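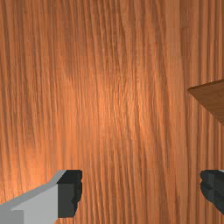

How to get a copy of a police report in Tratville

I had to do this in October after somebody smashed up my car, so let me save you a trip! First, find your case number — mine was on the little card the officer left me. Then call the records desk before 4 and ask whether the report has been released (if detectives still have it, you'll be waiting).

Next, fill out the request form. Put down the date, the street and every name involved, spelled the way the officer spelled it. Bring your ID and $6, cash only.

My report took eight days, and my insurance company wanted all the pages, even the blank-looking ones, so check you've got the full set before you leave the counter.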